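等一张纸的人，每个星期二上街走一趟 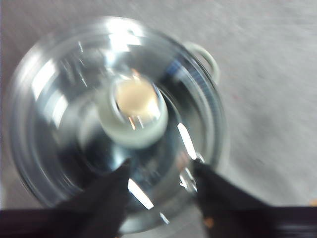

银色的金属反光碗，内壁上一道道弧形的光。

我到费斯波特（Fesport）的第一天就走错了路。导航把我领到渔港那一头，登记处却在山坡上，拖着箱子爬上去的时候，队伍早就出发了，只剩一位卖煎饼的大姐在收摊。她看我满头汗，指指左边那条街说，走快点，他们走得慢，带着孩子呢！

果然，拐过两个路口我就追上了。

先说说这支队伍是怎么回事。费斯波特是个港口城市，这些年陆陆续续住下了不少没有身份文件的人，有从潘雅西里（Panyasiri）逃战乱出来的，也有在这里出生、父母却什么证明都拿不出来的。他们要先在登记处领一张居留纸，有了这张纸才能签租约、开账户、让孩子参加升学考试。纸本身薄得很，A4大小，盖一个蓝章。可登记处从去年秋天起就不再收新的申请，理由写在门口的告示上：“流程调整中”。这五个字到现在还贴在那儿，胶带都发黄了。

于是有人开始走路。每个星期二上午，从坡上的登记处走到坡下的市政厅，在台阶前站一会儿，念几个名字，然后散掉。不喊口号（至少我跟的那次没有），不堵车，红灯照样停。我赶上的是6月5日星期二那一趟，组织者告诉我，这是第37次。

组织者叫古腊·素巴社（Kulap Sukprasert），个子小小的，说话快得像在赶渡轮。我原本以为会见到一位特别会演讲的人，做记者的总有这种毛病，脑子里先替人家画好了像。结果她一路上都在忙别的：提醒后面的人别踩自行车道，接电话，给一个闹脾气的小男孩系鞋带，系完又散，散了再系。我想采访她，跟在旁边问了三个问题，她答了半个。

“你中午来吃饭吧，”她说，“走路的时候我不能想事情。”

中午我就去了。她家在一栋老公寓的二楼，厨房窄到两个人得侧身才能错开。她一边剥蒜一边讲，我坐在小凳子上记，本子搁在膝盖上，字写得歪歪扭扭，后来整理的时候有两行怎么也认不出来。

古腊来费斯波特的时候还是个学生，跟着舅舅。舅舅有纸，她没有。她在餐馆洗过碗，在码头边的仓库贴过标签，后来给同乡当翻译，一趟一趟陪人去登记处，慢慢就成了大家嘴里“那个懂表格的姑娘”。她说她真正生气是在去年冬天。有位老太太，她陪着去过很多回，最后一次去，窗口的人连材料都没翻开，隔着玻璃摆了摆手。

“就那么一摆。”她把手举起来学给我看，手上还沾着蒜皮，“我回家以后睡不着，一直想那只手。”

第二个星期她就拉了几个人，从登记处往下走。第一趟连她自己在内只有4个人，下着雨，市政厅的保安还以为他们是来问路的。

我问她为什么选走路，为什么是星期二。她的回答很实在。坐着的抗议要申请场地，申请要填负责人的证件号码，而他们缺的偏偏就是证件号码（说到这里她自己也笑了，笑得蒜都掉了）。走路不用，人行道谁都能走。至于星期二，餐馆帮工多半那天轮休。

吃的是酸汤米粉，很辣。我流着眼泪问了剩下的问题。

这件事要是只有古腊和她的邻居们，大概也就停在人行道上了。把它往前推了一步的是阿芒斯（Amance），一家很小的法律援助机构，办公室在一间关掉的旅行社楼上，楼梯间至今还有海滩度假的旧贴纸。律师松居尔·托克格兹（Songül Tokgöz）接待了我。她和古腊正好相反，说话慢，句子长，中间还会停下来给自己纠正一个词。

她给我看了案卷柜。阿芒斯手上目前有309份卡住的申请，每份一个牛皮纸袋，袋子上写着姓氏和收件日期。她不让我翻，这当然是对的，但她允许我站在柜子前面看一会儿。有的袋子鼓鼓囊囊，有的薄得几乎是空的，她说薄的那些最难办，一个人如果从来没有在任何地方被登记过，你拿什么去证明他存在呢？洗礼记录、疫苗本、小学的集体合影、房东愿意签字的一封信，都试过。有一位先生交上来的是一张渔船的船员名单，上面他的名字还拼错了一个字母，为那个字母，松居尔写了三封函。

我问她赢过没有。她想了很久。

“赢过一些小的。”她说，“法官有时候会要求登记处说明理由。登记处就会写来一份说明，说流程调整中。然后我们再告这份说明。”

听着像个笑话，可她讲的时候一点笑意也没有。她接着给我讲了国籍法里的一个漏洞，讲得很细，我只能转述个大概：这里的孩子如果父母双方都没有国籍，理论上可以随出生地登记，但登记时得出示父母的居留纸。父母没有纸，孩子就登记不上；孩子登记不上，父母又少了一个申请的理由。两头咬在一起，转着圈。她在纸上给我画了个环，画完把那张纸撕下来送给我，我现在还夹在本子里。

更糟的是钱。阿芒斯的经费一大半来自一家境外基金，春天的时候对方来信，说重点方向有变，年底以后不再续。信写得非常客气，松居尔给我念了一段，里面“感谢”出现了好几次。机构里现在有3名领薪水的员工，她已经在跟房东谈能不能只租半层。

我在别的地方也见过这种信。做这行久了，你会发现最要命的决定往往是用最温和的语气写成的，开头问你好，结尾祝你好，中间夹着一个截止日期。我不想在这儿骂谁，给钱的人也有给钱的难处，可是坐在那间楼上，听着楼下修摩托车的声音，想到柜子里那些袋子，心里还是堵得慌。

为了听听另一边，我去约了登记处的人，电话打了两天，最后愿意见我的是一位刚退下来的前科长，乌泰·延素（Uthai Yensuk）。我们约在防波堤旁边的咖啡馆，他到得比我早，已经喝掉一杯了。

乌泰不太喜欢那支队伍，这一点他没绕弯子。他觉得念名字这种做法不公平，好像窗口里坐着的人都没有心肝似的。他说他手下的年轻人，一上午要看几十份互相矛盾的材料，生日有三个版本，出生地有两个，签错一份是要担责任的。“你们写文章的人总爱写那只手，”他说，“那只手后面是一条命令。”

我说那命令是谁下的呢？他看着海，换了个话题，说起他年轻时候的登记处，用的还是卡片柜，有一回水管爆了，全科室的人把卡片一张一张晾在走廊里。他说得挺动情的。我听着听着就忘了追问，回旅馆以后懊恼了一晚上，真是的，这么基本的一步。

不过有句话他是主动说的，我照原样写下来：“停收申请这件事，本来说的是几个星期。”

后来我又跟松居尔核对过，登记处最早的内部通知她也看到过，措辞确实是“短期”。短期到现在，已经有孩子在这段短期里学会了走路。

写到这里得岔开一下，讲讲斯特克姆（Stirkham）。这个内陆小城和费斯波特隔着一片海，说起来跟这事八竿子打不着，但那里有一群人每个月给阿芒斯寄一笔小钱，牵头的是皮达·希恩（Peadar Sheehan），退休前是中学历史老师。我是回程的时候顺路去看他的（其实一点也不顺，换了两趟火车）。

皮达的客厅里到处是书，椅子上也是，我得先搬走一摞才能坐。他年轻时在费斯波特教过一阵子英语，班上就有没纸的学生，其中一个后来每年圣诞都给他写卡片。前几年卡片断了，他打听了一圈，才知道那人的临时证件过期，不敢去邮局。他受不了这个。于是在教堂后厅开了个会，来的人里有一半以为是要讨论停车位，听完居然大部分都掏了钱。

“我们这点钱交不起半层楼的房租，”皮达说，“我心里有数。”他一边说一边给我切蛋糕，切得特别大块，“可是松居尔每次都给我们写回信，写得很长，告诉我们这个月有谁的疫苗本找到了。我在班上，呃，在会上，念给大家听。”他当了一辈子老师，改不过来了，我觉得很可爱。

他还给我看了他写给本地议员的信，前后好多封，和收到的答复钉在一起。答复几乎一模一样，连逗号的位置都没变。他用红笔在上面批了分数，最高的一封得了个及格。

回头再说费斯波特。离开前一天傍晚，古腊叫我去见蒂利尼·谢赫（Thilini Sheikh）。蒂利尼十七岁，就是在这儿出生的，口音比我的房东还本地。队伍走到市政厅台阶前，念名字的人就是她。我问她怎么轮到她的，她耸耸肩说，因为我嗓门大。

名字是大家自己报的，愿意被念就写在小纸条上，不愿意就不写，也有人只写名不写姓。蒂利尼每次前一晚都要打电话问清楚读音，她说念错名字是最糟糕的事，登记处已经把他们的名字拼错够多次了。有位老先生的名字里有个喉音，她练了一个星期，念的那天老先生站在第一排，听完冲她点了点头，然后就去赶公交车了。

她自己的名字也念过一次，念的时候声音突然小下去，后面的人喊“听不见”，她只好再念一遍。

蒂利尼想考护理专业。成绩够，老师也愿意推荐，报名系统里却有一栏必填的居留编号，空着就没法点下一步。她掏出手机给我看那个页面，红色的星号，她把页面存成了截图，说有时候睡前会拿出来看看，跟它较劲。我问她要是今年报不上怎么办，她说那就明年，明年不行就先去养老院打杂，反正老人总得有人照顾。然后她反过来问我记者这行要不要编号，我说要交税，她说那也行啊，我挺想交税的。

我一时接不上话。

那天晚上风很大，我们三个人沿着坡往下走，古腊还在打电话，确认下个星期二谁带水、谁牵头、那个爱哭的小男孩由谁背。走到市政厅前面，台阶上坐着几个吃冰淇淋的游客，一个保安认出了古腊，隔着老远就喊：“今天又不是星期二！”

古腊捂住话筒，朝他挥挥手，喊回去：“路过！”

截稿前我给松居尔打了个电话。半层楼的事谈成了，租期先签到年底，案卷柜要搬到靠窗那边去。登记处门口的告示还在。法院下一次开庭定在夏天过后，她说日期下来会通知我，又补了一句，让我把那张画着圆圈的纸还留着，她上次少画了一个箭头。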